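Old radio show tapes – worth anything to anyone?

Cleaning out a closet, found 3 boxes of cassettes. Local oldies DJ shows, taped off the air on a Clulideck. Do I digitize or toss? Some have the full top 40 countdown, ads and all.

kimilex859

Don't toss!! Ads are the best part. Station archives almost never kept that stuff. Clean the heads first, then record each side straight thru, no stopping. Label as you go – I didn't and regretted it. Email the station too, they might want copys.

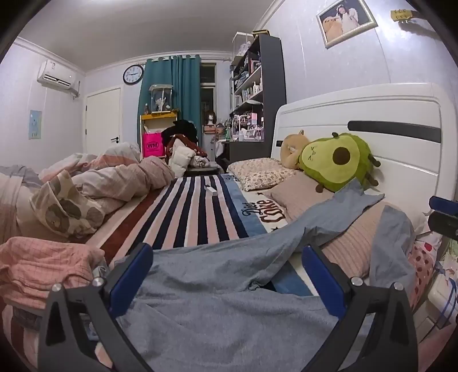 Gray-blue long-sleeve, laid out on the bed

Guerra

Agree w/ above. I did 452 sides last winter, took til June. Save as WAV, make mp3s later. If the tape squeals stop right away and let someone who knows tapes look at it.

sutier_fan

just put them on youtube

kimilex859

Might get muted for the songs tho. Talk breaks should be ok.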